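Veklow Handling Table

Interactive object table for museums, galleries and visitor centres

The Veklow Handling Table lets visitors find out about an object by putting it down. Place a replica, a tile or a piece of tableware on the surface and the matching story plays on the screen beside it. Move it away and the screen goes back to the opening menu. There is no touchscreen to learn and no headset to hand out.

The table was designed by Ilse Heitmann and Pendo Mugo at our Dravmont workshop, and first shown in the ceramics gallery at Koltcombe Museum. It is now sold as a standard product, with the software, one screen and a starter set of tags in the price.

How it works

Each object carries a thin tag on its underside. Readers under the table top pick up the tag and tell the player which story to run. The tags have no battery and can be glued, sewn or set into a cast replica. A tag can be read through felt, card and most glazed pottery. It cannot be read through metal, so metal objects need a non-metal foot or base, which we can supply.

The table can read several objects at once. You decide in the editor what happens when two are put down together: play the first, play the second, or play a third story that only appears for that pair. Koltcombe uses pairs for its trade routes section, where a bowl and a coin give a different film from either one alone.

Editing your own content

Stories are made in the Okoth editor, which runs in a web browser on any computer on the same network as the table. You can add film, sound, still pictures and text. Captions can be stored in as many languages as you like and visitors choose one at the start. No programming is needed. Most changes take effect the next time an object is put down.

The player holds up to 500 stories. It keeps a simple log of which objects were used and when, and saves this as a spreadsheet. It does not record anything about visitors.

In use

"We ran it through the school holidays with one member of staff nearby," says Elibariki Mwaipopo, learning officer at Koltcombe. "The log showed 1,769 stories played in December. The children worked out the pairs before we had put the sign up."

Sets of objects

You can use your own replicas or order a set from us. Sets are packed in a lidded storage box with a printed list.
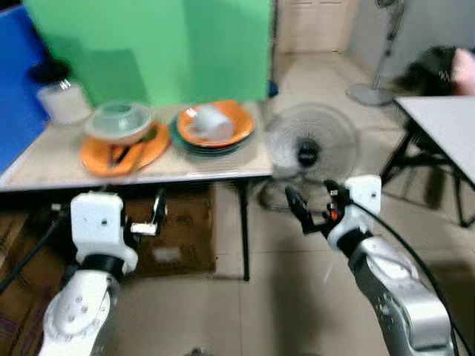 The Mealtimes set is aimed at family groups and is built on ordinary tableware, so it costs less to replace than cast replicas. Plates and cups are tagged separately. An orange plate stacked on a dark green one can therefore be given its own story, and a white cup can have another. Tags are fixed under the base, so a cup has to be stood upright before the table will read it; one left tilted on a plate will not start anything. If a piece is broken, order a new tag, stick it to a similar piece and enter the old number in the editor — the story carries over.

Specification

Reading area: full table top except the outer 60 mm
Table top: wipe-clean, replaceable
Stories held: 500
Tags supplied: 300
Screen: one included, second screen optional
Sound: built-in speaker, headphone socket, connection for a hearing loop
Power: one standard mains socket
Network: wired or wireless, needed only for editing
Access: height adjustable, with clear knee space on all sides

Delivery and fitting

The table arrives in two parts and needs two people to put together. Our fitter, Kipchumba Mutiso, can do this on site and will stay for a half-day of training on the editor. Please check door widths before ordering — the top does not fold.

Spare tags, replacement tops and second screens are kept in stock. For hire, prices or a visit to the showroom at Dravmont, contact Nnamdi Omoregie in sales.

Page last updated Aug 8, 2020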